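Zamville Adult Reading Scheme
Progress report to the Giannakopoulos Fund, period ending September

The scheme now runs in two places, the library at Zamville and the day centre in Vider. Both groups meet in the evening, from 6.30 pm, and the Vider group has been full since its second month. A morning group was tried in Zamville and dropped when most of those who had signed up found shift work.

We have 294 adults on the register. The target for this stage was lower, and the extra places were met from the reserve.

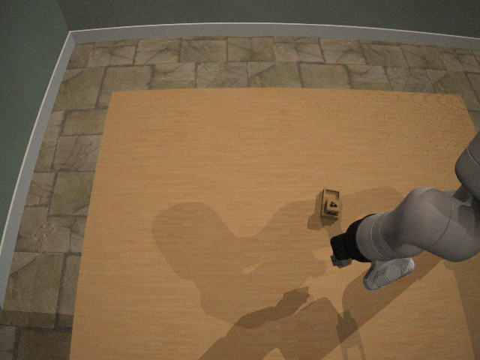

Spending is close to plan. Of the 4000 set aside for books, 3000 has been used, mostly on short novels and large-print titles. The remainder is held back for the spring order. Travel costs were higher than expected because the Droderon bus no longer stops near the day centre, and we have been paying taxi fares for learners who cannot walk from the main road.

Periklis Andreadis has taken over the training of tutors. He has shortened the course and moved the session on spelling to the start, as new tutors had asked for. The last course had 12 places and all were filled. Two tutors have since left, one through illness.

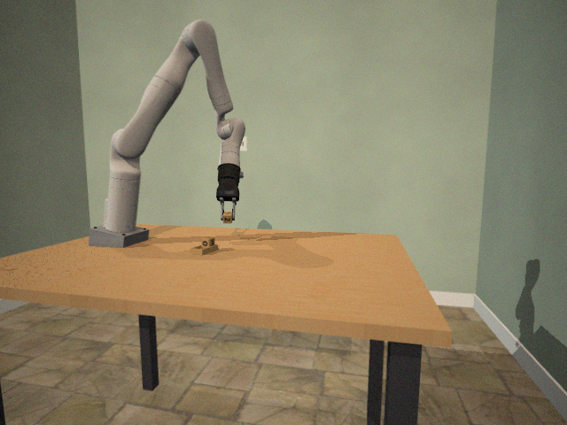

Attendance drops during school holidays and we do not yet have an answer to this. We asked learners about home visits, but few wanted them. Telephone sessions were more popular and will be offered over the winter.

We would like to move the unspent training money into travel for the next stage. Please let us know if this needs a separate request.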